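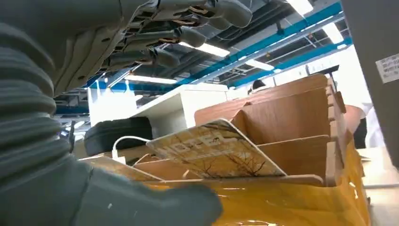

The Office of Undelivered Post at Pemen

A story

The Office of Undelivered Post at Pemen was established to deal with letters addressed to Flondasside after Flondasside had ceased to exist. The village was cleared before the valley was filled for the reservoir, and its residents were settled in Pemen, Zalewska and the farms between. It was expected that letters would continue to arrive under the old address for one winter. The Office was given a room above the savings bank, a stove, a counter and one clerk, and was instructed to close in the spring.

It did not close in the spring. The clerk's first return to the district recorded that the volume of post had fallen, as foreseen, and that the greater part had been sent on to the new addresses without difficulty. There remained a quantity of letters for which no forwarding address could be found. They were properly stamped. They bore the names of houses that had stood in Flondasside and of people whom none of the former residents could recall.

The district replied that such letters should be returned to sender. The clerk wrote again to say that they carried no sender's address, and that under the regulations a letter could be opened only by an officer of the second grade. The clerk was of the fourth grade. An officer of the second grade was requested from Zalewska and was promised for August.

In the meantime the clerk kept the letters in order. The regulations called for an arrangement by street, and as Flondasside had possessed only one street, with a lane running down from it to the river, the clerk drew up a plan of the village from the parish map and arranged the letters by house. Those for the mill were kept nearest the window. Those for the upper farms were kept by the door, where it was colder.

The officer from Zalewska did not come in August. A note was received stating that the road had been damaged and that the visit would take place when it was repaired. The road was repaired. A second note stated that the officer had retired and that the post had not been filled.

It should be recorded that the clerk carried out the duties of the Office correctly throughout this time. The stove was lit at seven each working morning and put out at five. The counter was opened to the public, although the public seldom came up the stairs. On Fridays the brass was polished. The annual return was made on the proper form, in the proper ink, and a receipt for it was always sent, although no receipt ever referred to what the return had said.

In the fifth year a woman came to the counter and asked whether there was anything for the schoolhouse. The clerk asked to see proof of residence. She produced a rent book for a house in Pemen, with the earlier address struck through in pencil, and the clerk considered this sufficient. There were two letters for the schoolhouse. Neither bore her name. She read both envelopes carefully, front and back, and then asked whether she might sit down for a while.

There was no regulation on the subject of sitting down. The clerk brought round the chair from behind the counter.

She said that she had taught at the school and had lived in the rooms over it, and that no person of either name had ever lived there. She said also that the handwriting on the first was that of a child who had been taught to write by her, or by someone who made the letter g as she did. She asked how old the letter was. The clerk consulted the register and told her that it had been received the previous week.

After that there were more visitors. They came generally in the afternoon, on foot, and most of them gave the name of a house in place of their own. The clerk entered each visit in the register under Enquiries. A man who had kept bees at the last house before the bridge was shown a parcel and declined to hold it. Two sisters who had not spoken since the move asked separately after the same farm, and on the second occasion met upon the stairs. The register notes only that the enquiry was withdrawn and that both parties left together.

The clerk did not encourage these visits and did not prevent them. When a new pane was put in the window, the letters for the mill were moved back from it, and several visitors remarked that this was wrong. The clerk compared the arrangement with the parish map, agreed that the mill had stood closer to the water, and put them back.

It was at this time that the district was merged with Ekiveck, and that the Office was discovered. An inspector was sent. The inspector was of the second grade, and was therefore the first person in the history of the Office with authority to open the letters.

The inspection lasted two days. On the first day the inspector examined the accounts and found them to be in order. On the second the inspector asked for the letters to be brought to the counter and counted. There were 144. The inspector took up a paper knife and selected a letter addressed to the house beside the chapel, and asked the clerk whether there was any objection which ought to be noted.

The clerk said that there was no objection. The clerk remarked that the house beside the chapel had usually had its lamp lit by this hour, according to the enquiries, and that those who lived there had been slow to answer the door.

The inspector held the letter for a considerable time. It had begun to rain, and the reservoir could be seen from the window, at the end of the street, very flat and grey. The inspector then replaced the letter - in the correct position, as the clerk observed - and asked for the form used for extending the term of a temporary office.

The form was found. It allowed an extension until the next spring, and required a reason. The inspector wrote that delivery was still being attempted, signed below, and asked for the use of the stamp.

Before leaving, the inspector enquired whether the clerk had any requests to put before the district. The clerk asked for a second chair, and for some coal. The chair was delivered in good time. The coal was sent to Flondasside by mistake, and has been entered in the register.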